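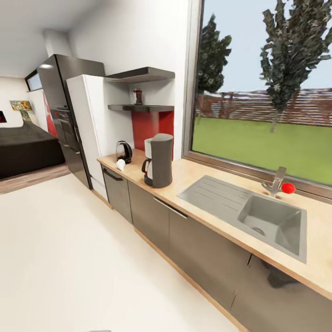
Syafiqah Hartono
Are you replanning from scratch every time the base moves? If so thats your two second stall, never mind the perception side.

Posted in: Planning and control
Thread: Trarnico planner stalls in simulated kitchen

urs_f
Yes, from scratch. Full scene in, full plan out. Moltositz exports the kitchen as one mesh, so the collision checker gets the lot — cabinets, window frame, garden fence, everything. 1449 collision pieces after splitting. Tried caching between base poses. Cache is keyed on the scene hash and the hash changes whenever any object moves by a hair, so it never hits.

Syafiqah Hartono
Why is the fence in there at all?

urs_f
Fair. Exporter has no layer filter that I could find. Could cull by distance from the base, haven't done it.

Niilo T
Cull first, then moan about the cache. Anything beyond arm reach plus a margin goes. Thirty lines of Python.

urs_f
ok culled. Better, still stalls near walls. Wrist camera runs used the same settings, planner 0.9-ish of the default step, depth clipped at 2 m.
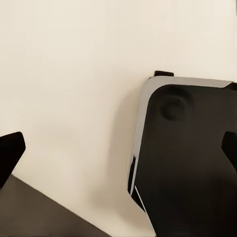
Second problem is the depth filter. Large dark faces close to the wrist get thrown out as invalid, the map marks them unknown, planner treats unknown as occupied and backs off. Then the next reading clears them and it creeps forward again. Back, forward, back. Logs are full of it.

Ramil Tagle
Treat unknown as free inside the gripper's own volume. We do that with Ristska, works fine.

Niilo T
Please don't. Unknown as free is how you drive a finger into a door. Fix the filter. In sim the depth is perfect anyway, so whatever is throwing those pixels out is your own code.

Ramil Tagle
Inside the gripper's volume, I said. Not everywhere. And he'll want the same filter on hardware later, where depth is not perfect.

Niilo T
Then tune it on hardware. Tuning a noise filter on data with no noise is daft.

urs_f
Niilo is right about whose code it is. I'd left the intensity check on from an old config. Dark pixel = low confidence = dropped. Turned it off and the back and forth has gone. Keeping unknown as occupied for now, sorry Ramil.

Aatos L
Which view are you using to build the static map? If it's only the wrist you will be forever filling holes behind things. One wide view first, then refine from the wrist. 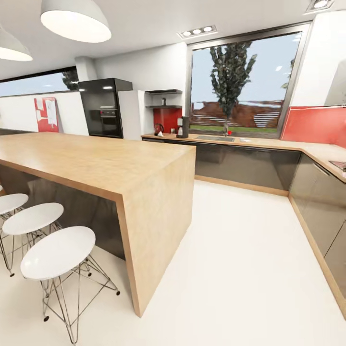

Wide view, island side, with the bar stools.

Aatos L
Those stool legs will hurt. Thin wire at coarse voxels either vanishes or turns into a solid block. I'd swap in a cylinder per stool and be done.

Syafiqah Hartono
Cylinder is too fat if the base has to go alongside the island. Capsules for the rods, its not that much work.

Aatos L
It is if you have to do it for each asset by hand. Depends how close he wants to drive.

urs_f
Not close. Cylinders it is. Re-ran 20 plans with culling on and the filter fixed, 3 stalled, all with the base tucked up by the counter corner. Will try the Pitkänen branch of the smoother tonight and post the logs.

Niilo T
Post the seeds as well this time.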